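Linen and Tablecloth Hire: Frequently Asked Questions
Doucet Linen Hire, Willcombe depot
By Arlo Bellamy. Last revised October
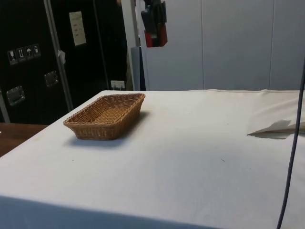
These answers cover table linen only. Chair covers, runners and napkin folding are handled under separate terms, available from the Enville office on request. Prices are on the current rate card and are not repeated on this page.

What size cloth do I need for my table?

Measure the tabletop in both directions, then add twice the drop to each measurement. The drop is the length of cloth hanging below the edge of the table. A drop of 30 cm is standard for seated meals. Buffet and registration tables are normally dressed to the floor, and for a table 74 cm high that means a drop of 73 cm, leaving 1 cm of clearance at the hem.

For round tables, use the diameter plus twice the drop. If your venue's tables are an odd size, send us the measurements and the table height. Trestles supplied by community halls vary more than you would expect, so measure one before ordering.

What are the cloths made of?

We stock two grades. The standard grade is a spun polyester, plain weave, with a mitred hem. The Grusia grade is a cotton-rich damask with a satin band. Spun polyester resists creasing and releases most food stains at ordinary wash temperatures. Damask hangs better and absorbs spills, but it creases in transit and usually needs pressing on site.

Which colours are available?

White and ivory are held in all sizes. Charcoal, navy and forest green are held in the standard grade only. Colours are dyed in batches and small differences between batches are normal. If you are adding cloths to an existing order, quote the original order number and we will try to pick from the same batch. We can't guarantee a match on additions made after dispatch.

Is there a minimum order?

Four cloths, in any mix of sizes. Orders under the minimum can be collected from Willcombe but will not be delivered.

How are the cloths delivered?

Pressed and folded in quarters, wrapped in film, and labelled with size and grade. Damask cloths over 3 m can be supplied on hangers for an additional charge. Please leave the film on until you are ready to dress the tables. Store the cloths flat, off the floor, away from kitchens and heaters.

Can I iron the cloths on the table?

No. Heat marks laminate and varnished tops, and trapped steam can leave a white bloom on timber. Use a garment steamer held at least 10 cm from the fabric, or iron on a board before the cloth goes on. Set the iron to medium for spun polyester and to hot, with steam, for damask.

How do I remove the fold lines?

Mist lightly with clean water and smooth outwards from the centre with a flat hand. Most lines in the standard grade will relax in about 49 minutes at room temperature. Damask will not relax fully without pressing. Don't use starch sprays or commercial crease releasers, as both leave a residue that scorches in our finishing line.

Can I use pins, tape or clips?

Plastic table clips are fine. Safety pins are acceptable in the hem only. Staples, double-sided tape, hot glue and floral adhesive are not permitted, and cloths returned with adhesive on them are charged at full replacement.

What about candles?

Candles must be in a holder with a solid base and a rim higher than the expected wax level. Wax can usually be recovered from white cloths. Coloured wax often can't be, because the dye migrates when the wax is heated. Do not try to iron wax out yourself.

Should I treat stains before returning the cloths?

Shake off food debris and leave the rest to us. Home treatments, bleach in particular, tend to fix protein stains or strip the optical brightener, and the resulting patch is treated as damage. If red wine is spilled during an event, blot it and leave it.

How should used cloths be returned?

In the laundry bags supplied, and dry. A damp cloth left in a closed bag will develop mildew overnight in warm weather, and mildew spotting can't be removed. If cloths are wet at the end of the event, hang them over chair backs until collection. Please don't use garbage bags, which have been thrown out by venue cleaners more than once.

How long is the hire period?

Three nights, counted from delivery or collection. Extensions are charged per cloth per night and must be arranged before the original return time. Depot returns close at 4 pm.

What counts as damage?

Burns, tears, cuts, mildew, adhesive, paint, permanent marker and missing items. Ordinary food and drink stains are covered by the hire fee. Returned cloths are inspected on a light table after washing, so damage notices may follow several days after collection. Disputes go to Reginald Begay, operations manager, and must be lodged in writing. Damaged cloths are kept for 30 days in case you wish to inspect them.

Can you wash linen that I own?

Yes, at Willcombe only. The maximum width our ironer will accept is 3.2 m. Items must carry a readable care label. Lace, embroidery and anything with a rubber backing are declined.

Related
Measuring trestle tables
Napkin sizes and folds
Rate card and delivery zones
Caring for damask at home

Contact the Willcombe depot | Terms of hire | © Doucet Linen Hire | Back to top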